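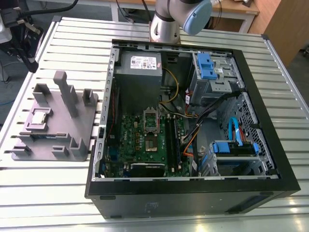
3.2 Case layout

Each tower was laid on its side with the side panel removed. The processor and one memory module were held in a fixture plate to the left of the case.
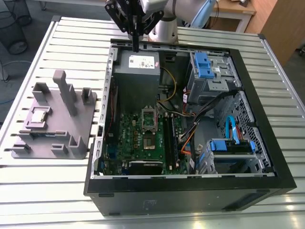 3.3 Socket and memory

The retention frame stands open over the empty socket, and the memory slots run beside it. Cables from the supply cross the interior and limit access to the board. Boards in the Cinodus set follow the numbering of Kowalchuk.
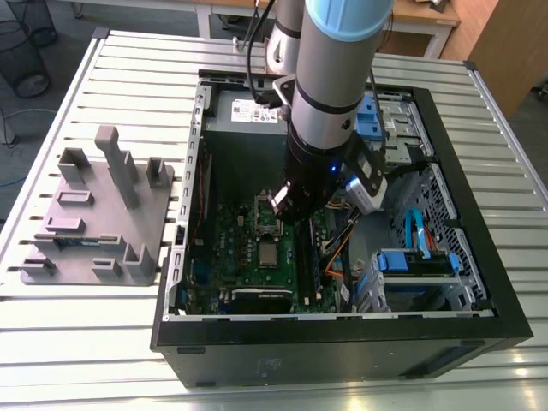 Figure 3. Open case with the CPU socket empty and its retention frame raised.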